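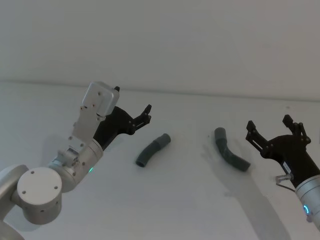 Lerero Community Workshop | Tools and Equipment Team

Review: Nura hose cutter, large size

The workshop has needed a decent hose cutter for a long time. Members cut coolant hose, garden hose and washing machine drain line with whatever is in the drawer, usually a utility knife, and the ends come out slanted. A slanted end doesn't sit flush on a barb, and the clamp ends up doing work it shouldn't have to do.

I bought the large Nura at Jident for $23. It looks like a pair of pruning shears with a V-shaped lower jaw and a straight blade that drops into it. The handles are plastic over steel and there is a wire catch at the bottom to hold them closed. One spare blade comes in the package, along with a card that says to keep your fingers out of the way.

On plain rubber hose it is very good. You set the hose in the V, hold it square and squeeze once. The cut is flat and there are no crumbs left inside. Vinyl tubing is even easier. Curved pieces take more care, because the V only holds a straight section well. Rotate a molded elbow until the part you want to cut lies flat in the jaw, and mark it first with a paint pen.

Reinforced hose is harder going. The blade gets through the rubber and then drags on the cord, and you can end up with threads hanging off one side. A second squeeze usually takes care of them. I would not use it on anything with wire in it. The card says the same.

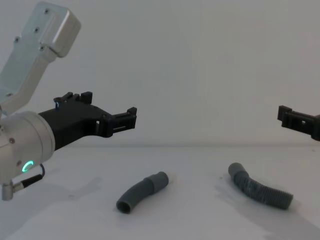
Photo: Usha Salian

Compared with the Achari cutter we had before, the Nura opens wider and the spring is softer. The Achari had a ratchet, and I miss it on thick hose. People with smaller hands may want the ratchet too. Usha could not close the Nura one-handed on heater hose and had to put the lower handle on the bench and lean on the top one. It worked, but the cut was less square.

Changing the blade takes a Phillips screwdriver and a few minutes. The screw is short and easy to drop. The nut behind it is loose and will fall out when the screw does, so work over a tray. Replacement blades are $4 each, and Jident keeps them behind the counter with the clamps.

The catch is the weak point. It is thin wire and it slips off if the cutter gets knocked around in a drawer, which leaves the blade exposed. I put a wide rubber band around the handles and that has been enough. A sheath would be better.

Wipe the blade after cutting greasy hose. A drop of light oil on the pivot now and then keeps it from squeaking.

I'd buy it again for rubber and vinyl. If most of your work is braided hose, spend more and get something with a ratchet. Ours is in the second drawer under the vise, and members can sign it out on Wednesday evenings.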